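12 Nov 2023

I slept badly and came to the desk before seven, so at least the cluster was free. The planner bug from Thursday's notes is still with me. I write down what I know, because in my head it goes in circles.

The simulated kitchen task is simple on paper: take the food piece from the counter, bring it over the plate, lower, open the fingers. With the scripted planner it is fine. With the learned policy, the arm goes down a little too early and the piece meets the rim of the plate. Of 100 episodes last night, 40 ended this way. Tihomir thinks the policy is not trained enough. I did not agree, but I had no proof, so I kept quiet in the call and felt a bit cowardly after.

In the morning I plotted the commanded height against the measured height of the wrist. The two curves have the same shape, but the measured one comes later, always by 3 control steps. Then I looked in Tarel, our small logging tool, and found that it stamps the observation when it is written and not when it is taken. So the policy learned from pairs that do not belong together. It was my own code, from February. I remember that I was proud of it.

I moved the stamp to the right place and made the dataset again from the raw logs. It took most of the day. While waiting I cleaned the config files for Lozano (the planner) and deleted two collision settings which we do not use anymore. One of them was used. I put it back.

Lunch was soup at the desk. Zdislava called from Clellow and asked if she can show something to the visitors there. I said maybe, and that she must not promise the real arm yet. She laughed and said she promises only what is in my reports, which made me more careful with my reports.

After five I started the short training, only 30 minutes, to see the direction. Then I ran the evaluation and stopped one episode by hand just before the release, to read the numbers at this point. The wrist height now follows the command with no shift. I saved the view together with the joint values.

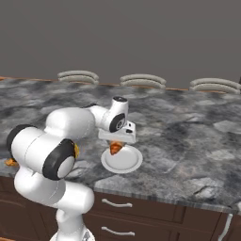 Retrained policy, stopped above the plate before release.

It still comes in close to the upper left of the rim, and I would like it nearer to the middle. I suspect the goal offset in the planner, because the same small error is in the scripted runs, only there it did no harm. I will not touch it tonight — when I change two things in one evening, I never know which one helped.

I wrote to Tihomir and told him about the stamp and that it was my mistake. He answered with one line, asking if the Flenell dataset has the same problem. I had not thought about it. It was made with the same version of the logger, so probably yes. I will check the raw files first thing tomorrow.

The long training is running now. I set it to save more often than usual, and I am going home.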